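Stalomton Completes Water Meter Replacement in Rirkgate District

Tuesday, 9:00 a.m.

RIRKGATE – Stalomton Water Services has completed the replacement of 2,469 residential water meters in the Rirkgate district. Work ended in May, and the new meters are now used for all billing in the district.

The replaced units were mechanical meters read by hand every quarter. The new units measure flow by ultrasound and send one reading per day over a low-power radio link. They have no moving parts in the water path. Readings are collected by 13 receivers mounted on existing street poles and passed to the billing system overnight.

Meters were supplied by Mészáros. Installation and pressure checks were carried out by Fakanent under a fixed-price contract. Water was shut off at each address during the exchange, and customers received written notice before the visit.

"The old meters under-recorded at low flow, so small leaks on the customer side often went unbilled and unseen," said Margit Antal, head of network operations at Stalomton. "Daily readings let us flag continuous overnight flow and send a letter while the leak is still small."

Customers do not need to take any action. Account numbers and tariffs are unchanged. The first bill based on the new meters will show the closing reading of the old unit and the opening reading of the new one on separate lines. Customers who disagree with a closing reading may request a check; removed meters are being kept in storage for two billing periods.

A second phase will cover 500 commercial connections. These need larger pipe fittings and, in certain buildings, a separate shutoff valve. Idrisa Wanyama, project engineer for the second phase, will contact property managers in writing to arrange access.
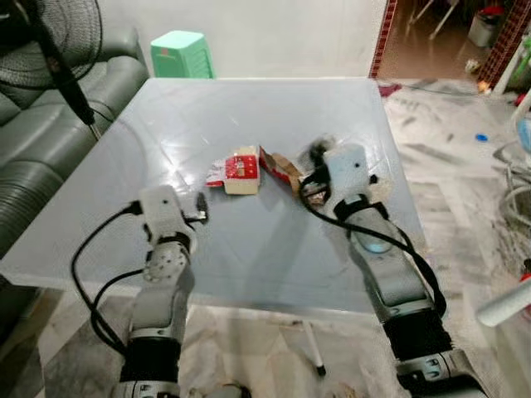 Media Contact

Press Office, Stalomton Water Services
Requests for interviews and technical data sheets are accepted in writing during office hours.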